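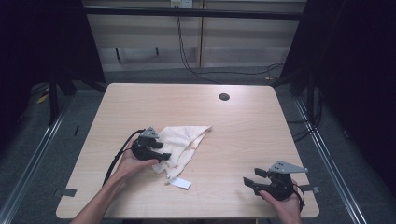 A folding station in the student project area, with both hand-held grippers in use.

Report of the Visit to the Javeck Student Robotics Open Day

Members of the Schools Liaison Group attended the open day held in December at the Javeck training centre, at the invitation of Ifigeneia Papadakis, who leads the second-year automation course. The purpose of the visit was to see the course projects at first hand and to consider whether our own sixth-form pupils might take part in the coming year. The party was received at the main entrance and given a short briefing before the tour began.

The course is open to students with no earlier training in engineering. It runs over two terms, the first given to basic electronics and workshop safety and the second to a project carried out in small teams. Dr Papadakis explained that the projects are chosen by the students from a list agreed with the centre, and that the teaching staff step in only when a team asks for help or when a matter of safety arises.

Of the projects shown, the Group spent the longest time with the cloth-handling team. Its members are Ibsa Tefera, Hạnh Kim and Naomi Mfaume, and their project, named Ustix, is concerned with the folding and straightening of small household cloths. Soft materials are a well-known difficulty in automation. A box keeps its shape when it is lifted, whereas a cloth takes a new shape each time, and a method that suits one attempt may be of little use in the next.

The team's approach is to record people doing the task. A student takes a gripper in each hand and works the cloth on the table with the jaws alone, without touching it with the fingers. The movements are stored and later used to train a program. Mr Tefera told the Group that the team had set itself a target of 3154 recordings by the end of the second term, and that each member works in sessions of no more than 10 minutes before handing over to another. The limit was introduced after the first weeks, when tired wrists were found to produce hurried and untidy work.

Visitors were invited to try the grippers for themselves, and several did so. The general view was that the task is a good deal harder than it looks. Closing the jaws on a single layer of thin cloth calls for a low, flat approach, and most first attempts either miss the edge or gather up far more material than was intended. 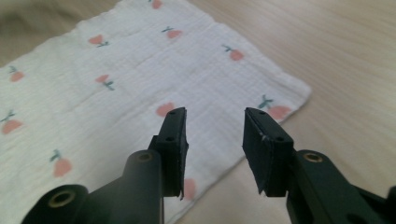 Ms Kim advised those taking part to begin at a corner and to keep the second gripper close by, ready to hold the cloth steady. With this guidance one of our members, Hiwot Teshome, managed a tidy half-fold on her fourth attempt, and was warmly congratulated by the team.

Some discussion followed on the choice of cloths. The students had first worked with plain tea towels, and moved on to lighter fabrics at the suggestion of Ms Mfaume. A crumpled start is used for many of the recordings, so that the program does not learn only from cloths already laid out neatly. The Group asked whether poor attempts are thrown away. The team replied that they are kept and marked as such – a decision reached after some disagreement – and that they are reviewed at the weekly project meeting.

The tour continued to the Branent room, where the sorting project was on show. A fault in the conveyor meant that it could not be run during our visit, but the students gave a clear account of its design and answered questions with patience. A third project, known as Ha, was presented by means of a poster and a short talk.

Refreshments were served at the close, and the Group took the opportunity to speak with Dr Papadakis about places for visiting pupils. The centre is able to offer two taster afternoons in the spring term. The cost of materials would be met by the centre, and schools would be asked to arrange their own transport and to send one member of staff with each party. Some 100 pupils are expected to take part across all the schools invited.

The Group recommends that the offer be accepted and that pupils be given a choice between the cloth-handling and sorting projects. It was felt that the first of these would appeal to pupils who do not think of themselves as technical, as the work can be tried at once and calls for care and a steady hand. The Group wishes to record its thanks to Dr Papadakis and to all the students for their time. Schools wishing to reserve places should reply to the liaison office before the end of the present term.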